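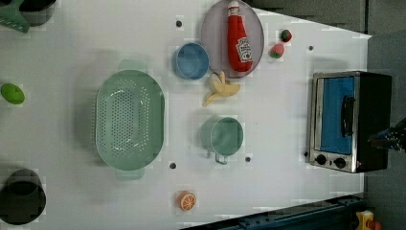 I've been looking after the kitchen cell for six months now and I still get a small thrill when the arm comes up from its park position and everything lines up. When it doesn't line up, I get a different sort of thrill, and that was October.

The trouble started with the gripper. Every so often it would close just to one side of where it should, by a couple of millimetres. On a mug handle you can get away with that. On a strawberry you really can't! I'd been nudging the taught positions to make up for it, a little here and a little there, and of course after a while the nudges were fighting each other.

Laiba Kazmi came by, read back through my notes and asked when I had last re-zeroed the wrist. I had to go and look. The counter said 3,611 cycles since the last proper check, and the plan I wrote myself (in capitals, on the inside of the cupboard door) says every 639. So that was embarrassing.

We did it properly, starting from the bottom. Power off, key out, key in my pocket. Then the base bolts, all fine. Then the fingers came off the gripper and I cleaned the slides with a dry lint-free cloth. There was a surprising amount of grey fluff in there, and a crumb of something rubbery that I think came off one of the finger pads. New pads on, both sides, never just the one. I use the Zarketti ones because they peel off in one piece when they're done, and I have lost whole evenings of my life to scraping glue.

The cable was next. I love this bit, though I know most people hate it. A cable on an arm needs enough slack to let the wrist turn all the way round, and not so much that it drags over the table and hooks a cup on the way past. I clip it, run the arm slowly through its worst poses with my thumb on the stop, move the clip a finger's width, and run it again. Laiba thinks I leave it too loose. I think she leaves hers too tight -- we have agreed to keep looking after our own cells.
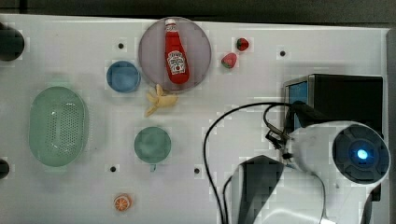

Wrist and cable over the table, with the banana and the colander for company.

After that came the zeroing itself. On this arm you bring each joint to its witness marks by hand, store the values, then send it to a known point and see how far out it lands. First go was bad. Second go was better but it leaned the same way every time, and that turned out to be a screw on the finger mount that I'd done up before the part was seated flat. Loosen, press, tighten again, and the third go was lovely.

Then I had the pleasure of deleting every single one of my nudges. If you take one thing from this post, please let it be that: write your corrections down somewhere with the reason next to them, or you'll be like me, scrolling through a list of tiny numbers and wondering what on earth you were thinking.

I left it running through a pick and place loop with the toy food while I had my tea, and it did 321 without a miss before I stopped it to go home. I may have done a little dance.

Mairéad Phelan has asked if I'll write up the pad change in more detail, with the torque settings, so I'll do that next once I've checked them against the manual. I also want to try a softer pad on one finger only (yes, I know what I said earlier) to see if it helps with the orange slice, which is flat and slippery and my least favourite thing on the table.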